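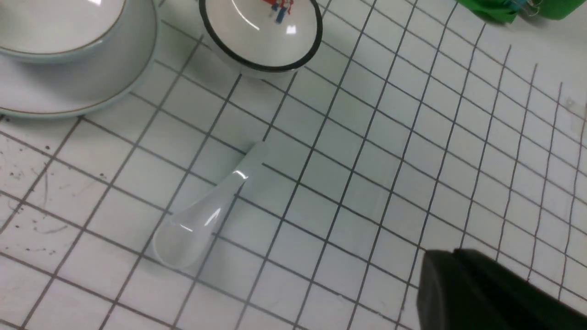

図4-1 磁器製スープスプーン(白)、方眼面上

第4章 人物記録の作成と家族関係の登録

改訂 6/17/26

本章では、家族史・戦没者記録管理システム Namum において、新規の人物記録を作成し、家族関係、従軍歴および埋葬・追悼に関する情報を登録する手順を説明します。システムの導入および利用者アカウントの作成が完了していない場合は、第2章および第3章の手順を先に実施してください。

本章の操作には「編集者」以上の権限が必要です。「閲覧者」権限の利用者には、以下に示すボタンの一部が表示されません。

4.1 作業を始める前に

登録の前に、次の事項を確認してください。

・対象となる人物の氏名、生年月日または生年、出生地のうち、少なくとも氏名と他の一項目が判明していること。
・根拠となる資料(出生登録、国勢調査票、軍歴証明、書簡、新聞の訃報欄など)の所在が明らかであること。
・同一人物の記録がすでに登録されていないこと。

重複の有無は、「検索」画面で姓と出生地を組み合わせて調べます。姓のみの検索では、地域によって結果が多数となります。Skuvcombe 地区の分冊では、Griffiths 姓だけで630件の記録が該当します。出生地が不明の場合は、兄弟姉妹または両親の名を「関係者」欄に入力して絞り込んでください。

注記:検索では綴りの揺れが自動的に考慮されますが、アクセント記号の有無は区別されます。Bermúdez と Bermudez の両方で検索してください。この仕様は検索画面に限られ、名寄せ画面には適用されません。

4.2 新規の人物記録を作成する

1. 主画面の左側にある「人物」を選択し、「新規作成」を押します。

2. 「氏名」欄に、資料に記載されたとおりの姓名を入力します。婚姻その他により姓が変わっている場合は、出生時の姓を主たる姓とし、以後の姓を「別名」欄に登録します。

3. 「通称」欄に、家族内での呼び名や部隊での愛称を入力します。資料に現れない呼び名は、聞き取りの記録を出典として添付できる場合に限り入力してください。

4. 「出生」欄に日付と場所を入力します。日付の一部しか判明していない場合は、判明している部分のみを入力し、残りは空欄とします。

5. 「精度」を「確定」「推定」「伝聞」から選択します。

6. 「出典」ボタンを押し、根拠資料を一点以上指定します。

7. 「仮保存」を押します。画面上部に仮番号が表示されます。

注意:仮保存の状態では、記録は作成者と管理者にのみ表示されます。他の編集者と共同で作業する場合は、「共有」から相手の利用者名を指定してください。

年齢のみが記された資料(墓碑、名簿など)から生年を逆算したときは、精度を「推定」とし、備考欄に元の記載をそのまま転記します。逆算した年を「確定」として登録しないでください。入隊時の申告年齢は、実年齢と異なる場合があります。出生登録と軍歴証明の間に食い違いがあるときは、出生登録の値を「出生」欄に、軍歴証明の値を「異説」欄に入力します。

4.3 両親を登録する

1. 作成した人物記録を開き、「家族」タブを選択します。

2. 「親を追加」を押します。既存の人物を関連付ける場合は「既存から選択」、新たに登録する場合は「新規」を選択します。

3. 続柄を「実親」「養親」「継親」「後見人」から選択します。

4. 両親の婚姻日および婚姻地が判明している場合は、「婚姻」欄に入力します。

5. 居住地を「居住」欄に入力します。転居が複数回に及ぶ場合は、行を追加し、古いものから順に並べます。

6. 「確認」を押し、家系図の表示に誤りがないことを確かめます。

婚姻日は、両親のいずれか一方の記録に入力すると、もう一方にも反映されます。双方に別々に入力すると、婚姻が二度行われたものとして扱われます。すでに二重に登録されている場合は、「婚姻の統合」を実行してください。

注記:後見人は家系図上では破線で示され、系統の計算には含まれません。養親を系統に含めるかどうかは、「環境設定」の「家系図」で変更できます。初期設定では含まれます。

4.4 兄弟姉妹を登録する

兄弟姉妹は、共通の親を介して自動的に関連付けられます。個別に「兄弟姉妹」を指定する操作は、親の氏名がまったく判明していない場合にのみ使用します。

1. 親の人物記録を開きます。

2. 「子を追加」を押し、兄弟姉妹にあたる人物を選択するか、新規に作成します。

3. 出生順が判明している場合は、「順序」欄の矢印で並べ替えます。

4. 異父または異母の場合は、もう一方の親を必ず指定します。不明のときは「不明の親」を選択してください。空欄のまま保存すると、同父母の兄弟姉妹として表示されます。

訃報欄や追悼文では、兄弟姉妹の一部が省略されることがあります。列挙された名をもって全員とみなさず、「家族構成の完全性」を「未確認」としてください。国勢調査票など別系統の資料によって裏付けが得られた段階で、「確認済」に変更します。

4.5 従軍歴を登録する

1. 人物記録の「経歴」タブから「従軍歴」を選択し、「行を追加」を押します。

2. 所属した軍、部隊名および認識番号を入力します。部隊名は当時の正式名称とし、略称は「略称」欄に入力します。

3. 入隊日、入隊地、入隊時の職業を入力します。

4. 配属の変更がある場合は、変更ごとに行を追加します。一つの行に複数の部隊名を入力しないでください。

5. 階級の異動を「階級」欄に日付とともに入力します。臨時階級には「臨時」の印を付けます。

6. 負傷、捕虜、行方不明等の事実がある場合は、「事象」から該当する種別を選択します。

7. 「保存」を押します。

注意:認識番号は、公開範囲の設定にかかわらず、存命の人物については表示されません。没年が入力されていない人物は存命として扱われます。没年が不明で、死亡の事実のみが明らかな場合は、「死亡」欄の「没年不明」を選択してください。

商船の乗組員、補助部隊および民間の救護組織に属した人物は、「従軍歴」ではなく「戦時勤務」に登録します。両方に該当する人物は双方に記録を作成し、期間が連続するように入力します。Skuvcombe 資料室の登録では、Cledwyn Griffiths の記録がこの方式で作成されており、沿岸救護組織での勤務に続けて陸軍への入隊が記されています。

4.6 死亡、埋葬および追悼を登録する

1. 「死亡」タブを開き、死亡日、死亡地および死因の区分を入力します。

2. 「埋葬」欄に、墓地の名称、所在国、区画番号を入力します。

3. 区画番号は、墓地台帳の表記に従い、ハイフンおよびピリオドを省略せずに入力します。

4. 遺体が収容されていない場合は「埋葬」欄を空欄とし、「追悼碑」欄に碑の名称と面番号を入力します。

5. 出身地に別の記念碑、銘板または地名がある場合は、「その他の追悼」に行を追加します。

6. 墓碑銘を「碑文」欄に転記します。改行の位置も原文に従ってください。

7. 「保存」を押します。

改葬が行われた人物については、当初の埋葬地を削除せず、「改葬」を押して新しい埋葬地を追加します。家系図および印刷物には最新の埋葬地が表示され、従前の埋葬地は記録の履歴に残ります。

注記:墓地の名称は、内蔵の墓地一覧から選択することを推奨します。一覧には3,000か所の墓地および追悼碑が収録されています。該当する名称がない場合は、「一覧にない墓地」を選択し、所在地を可能な限り詳しく入力してください。Zitus 形式の座標データを取り込むこともできます。取り込みの手順は付録の「外部データ」を参照してください。

4.7 書簡、写真その他の資料を添付する

1. 「資料」タブを開き、「追加」を押します。

2. ファイルを選択し、種別を指定します。

3. 所蔵者、撮影者または筆者、作成年を入力します。裏書きのある写真は、表と裏を別のファイルとし、「組にする」を指定します。

4. 公開範囲を「非公開」「登録利用者」「一般」から選択します。

5. 所蔵者の同意書がある場合は、「同意書」欄に添付します。

一度に添付できるファイルは5点までです。それを超える場合は、操作を繰り返してください。

注意:個人の所蔵する書簡は、所有権と著作権が別の者に帰属することがあります。寄託者の同意のみで「一般」に設定せず、著作権者の確認を行ってください。判断が困難な場合は、いったん「非公開」とし、管理者に照会してください。

書簡の翻刻は、原本の綴りおよび句読点を保持します。判読できない箇所は角括弧で囲み、「判読不能」と入力します。検閲により抹消された箇所は「検閲」と入力し、両者を区別してください。翻訳を付す場合は、翻刻とは別の欄に入力し、訳者名を記載します。フランス語の書簡の翻刻および翻訳に関する作業基準は、Mireille Poulain が作成した別冊「書簡の取扱い」に定められています。

4.8 記録を確定し、公開する

1. 仮保存した人物記録を開き、「点検」を押します。

2. 点検結果に「誤り」と表示された項目を修正します。「警告」と表示された項目は、内容を確認のうえ、そのまま残すことができます。

3. 「確定申請」を押します。申請は、作成者以外の編集者または管理者に送付されます。

4. 点検者2名の承認が得られると、仮番号が正式番号に置き換わり、記録が公開範囲に従って表示されます。

確定した記録を修正するときは、「修正申請」から行います。修正前の内容は履歴に保存され、管理者であっても削除できません。遺族から訂正または非公開の申し出があった場合は、「申し出の登録」を先に行い、受付番号を修正申請に記入してください。

注意:正式番号は、印刷物や他の資料室の目録から参照されることがあります。重複が判明した場合も、一方の記録を削除せず、「統合」を使用してください。統合後は、双方の番号から同一の記録が開きます。

4.9 よくある表示と対処

「親の生年が子の生年より後です」
親子いずれかの生年に誤りがあります。祖父と父が同名の場合に、関連付けを取り違えている可能性があります。「家族」タブで関連付けを確認してください。

「死亡日が最終の従軍歴より前です」
除隊の日付として事務処理の日付が入力されている場合に表示されます。「除隊」欄の種別を「死亡による」に変更してください。

「出典がありません」
確定申請には、氏名、出生および死亡の各項目に出典が必要です。口述による場合は、聞き取りの日付と聞き手の氏名を出典として登録します。

「この人物は他の利用者が編集中です」
相手の編集が終了するまで待つか、「通知を受け取る」を選択してください。通信の切断により編集状態が残っている場合は、管理者が「編集状態の解除」を行います。

「墓地の所在国が死亡地と一致しません」
警告であり、修正を要しない場合があります。国境付近での戦闘、病院への後送または改葬の事実を確認し、備考欄に経緯を記入してください。

4.10 問い合わせ先

登録内容の解釈に関する照会は、Skuvcombe 資料室の記録担当 Wyn Pritchard 宛てに、仮番号または正式番号を添えて送付してください。システムの動作に関する照会は、Jarman の保守窓口で受け付けます。照会の際は、画面下部に表示される版番号と、表示された文言の全文を記載してください。

家系図の印刷および冊子の作成については、第5章を参照してください。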